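Putting the vegetables in the basket

I always liked the artificial vegetables more than the real ones. Real ones go soft in my kitchen before I decide what to cook. In December I bought a used bag of them from a shop called Truncombe, and the seller added a few fruits for free. My friend Siriporn said that I am too old for this, and then she stayed 2 hours to sort them with me.

At first we sorted by color, but it was not a good way. The carrot and the orange are both orange, and I don't want to keep them together. After that we tried by shape, long ones and round ones. It is better, but the peppers make trouble, as some peppers are long and some are almost like a ball.

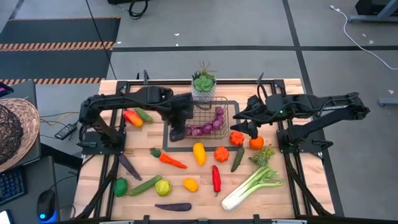 Photo: Ro-un Seol

My favorite is the eggplant, because of its long shape and the deep purple. The carrot still has its green leafy top, which I like very much. For the basket I chose copper-colored wire, so the colors can be seen through the sides. The purple chain went in first. Siriporn says onions and I say grapes, and we did not agree until now. The green grapes are more easy, everybody knows what they are.

The succulent in the clear container stands behind the basket. I think it looks nice with the light wood of the table, and the green goes well with the cucumbers.

I am still thinking about what should go in next. If the big things go first, the small citrus can sit on top of them, but then the chili will maybe fall through to the bottom. Siriporn wants all the peppers to be together. I will try her way in the evening, after I make tea.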